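Ticket 2772 - Fugen auf der großen Platzfläche
Gemeldet von Doaa Chraibi, 25. Februar 2024

Endlich eine Fläche, auf der man sich austoben kann! Gemeldet sind dunkle Fugen und Flecken. 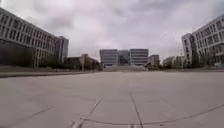 Team Außenflächen, Vivunance

Erster Rundgang erledigt. Die Platten gefallen mir richtig gut - Fugenplan liegt bei. 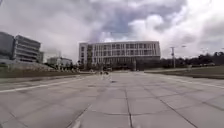

Muss der Platz gesperrt werden?
Für die Prüfung reicht ein Streifen von 2 Metern.

Über 200 Meter Fuge stehen auf der Liste, herrlich!
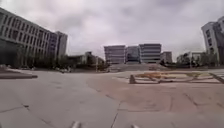 Schritt 2: Flecken zuordnen

Stuvton schickt dafür den neuen Plan.
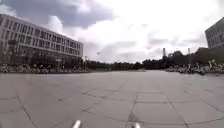 Fugenmasse bestellen wir bei Tiven. Angefangen wird bei dem kleinen dunklen Fleck, wo mehrere Fugen zusammenlaufen - ich freu mich drauf! Status: offen bis Juli.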